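La carrera popular de Pärn vuelve en junio con un recorrido nuevo y ropa deportiva de segunda mano para todos
El programa Illine abre el plazo de inscripción y estrena un ropero abierto con prendas donadas por los propios corredores
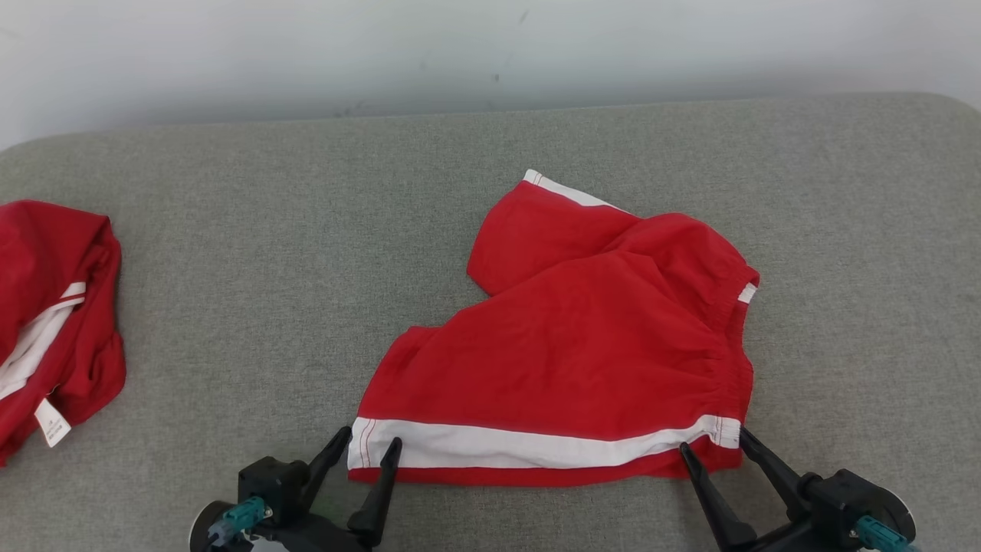 Aivar Laur
Responsable de comunicación, Illine

2018-09-30

El programa de deporte popular Illine anuncia la apertura de inscripciones para la próxima carrera de Pärn, que se correrá en junio y que llega con el cambio de trazado más grande desde su primera edición. Será la séptima, y la organización la prepara con muchísimas ganas: la pasada terminó con 1046 personas inscritas y 881 en la línea de meta, las cifras más altas de la historia de la prueba.

El nuevo recorrido mantiene los siete kilómetros de siempre, pero deja atrás la avenida de los almacenes, que tantos corredores nos habían pedido evitar (con razón, el viento allí era terrible). La salida se traslada a la plaza del mercado, baja hasta el paseo del río, cruza por el puente peatonal y vuelve por el parque viejo, con sombra casi hasta el final. La última recta sigue siendo la calle del teatro. ¡Eso no lo íbamos a tocar!

«Llevábamos dos años midiendo calles con la bicicleta y discutiendo cada curva», explica Aivar Laur. «El parque nos parecía estrecho para tanta gente, hasta que lo probamos una mañana con tres clubes a la vez y vimos que se corría de maravilla. Es un trazado rápido al principio, más tranquilo en el centro y con una subida corta antes de meta que va a dar mucho que hablar».

Un ropero para empezar a correr

La otra novedad es el ropero abierto, un punto de recogida y reparto de ropa deportiva usada que funcionará durante todo el invierno en el local de Illine. Cualquiera puede llevar camisetas, pantalones cortos, mallas, cortavientos o sudaderas en buen estado, y cualquiera puede llevarse lo que necesite para entrenar, sin justificantes y sin pagar nada. También se aceptan prendas de otros deportes – balonmano, atletismo, baloncesto, lo que haya en el cajón – siempre que sirvan para correr con comodidad.

La idea nació en los entrenamientos de iniciación de la primavera pasada. Varias familias comentaron que los hijos cambiaban de talla entre una sesión y la siguiente, y que en casa se acumulaba ropa prácticamente nueva. De una caja en el pasillo se pasó a dos estanterías, y de ahí a un espacio propio con perchas, espejo y tallas ordenadas desde la infantil hasta la más grande. Las zapatillas quedan fuera por ahora: cada pie gasta la suela a su manera y preferimos que cada corredor busque asesoramiento antes de elegirlas.

Pedimos que la ropa se entregue lavada, con los cordones de cintura puestos y los bolsillos vacíos. Las prendas con dorsales o nombres estampados son bienvenidas.

Entrenamientos gratuitos y categorías

El grupo Stisine se encargará de nuevo de los entrenamientos previos, gratuitos y abiertos también a quienes no tengan pensado competir. Habrá un grupo de iniciación que alterna marcha y trote, otro para personas que ya completan la distancia y un tercero, estrenado este año, para quienes vuelven a moverse después de un parón largo. No hace falta apuntarse: basta con presentarse en la entrada del parque con ropa cómoda y agua.

En cuanto a las categorías, se mantienen las de siempre y se añade la de relevos por parejas, con el cambio en el puente peatonal. Puede formarse con personas de cualquier edad, y ya sabemos de alguna abuela que tiene a su nieto fichado. La carrera infantil se celebrará antes de la prueba principal, en un circuito cerrado alrededor de la plaza, sin cronometraje y con merienda para todos los participantes.

La empresa Workier repite como colaboradora y cederá las mesas, las carpas y el sistema de megafonía. Gracias a esa ayuda, la inscripción de menores seguirá siendo gratuita.

Cómo inscribirse

Las inscripciones pueden hacerse desde hoy en la página de la carrera o en persona, en el local de Illine, en el mismo horario que el ropero. Quienes participaron en la edición anterior conservan su número de dorsal si lo solicitan antes de que acabe el año. El plano completo del recorrido, con los puntos de agua y los cortes de tráfico previstos, se publicará en cuanto el ayuntamiento confirme los últimos permisos.

Contacto para medios: Aivar Laur, comunicación de Illine, Pärn. Se atienden solicitudes de entrevistas y visitas al local con cita previa.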